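Handgreifer-Demos: Aufnahme zu zweit in einer Episode oder getrennt?

Pieter Motaung
15. September 2023

Aufgabe: Obst vom Tisch in eine Kiste räumen, zwei Handgreifer. Bisher 264 Episoden, davon 15 verworfen (Tracking verloren). Frage: beide Greifer in einer Episode synchron aufzeichnen oder einzeln und später zusammenführen?

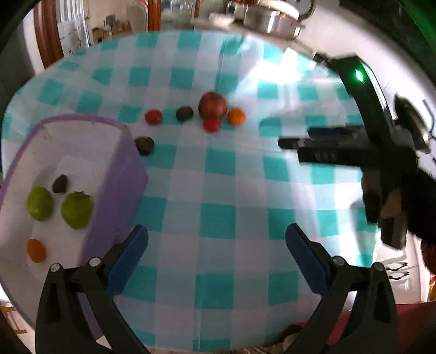
Zielgröße sind 525 Episoden. Die Startpositionen werden jedes Mal neu gelegt.

Hirmont
Synchron. Nachträglich lassen sich Ausweichbewegungen nicht rekonstruieren. Gemeinsamer Zeitstempel ist Pflicht, bei uns waren 7 ms Versatz noch unkritisch. Reflexionen auf der Tischdecke nicht wegfiltern, die hat man im Einsatz auch.

Rerora
einzeln geht auch, kommt aufs Modell an

Wustia
Verworfene Episoden bitte behalten und markieren.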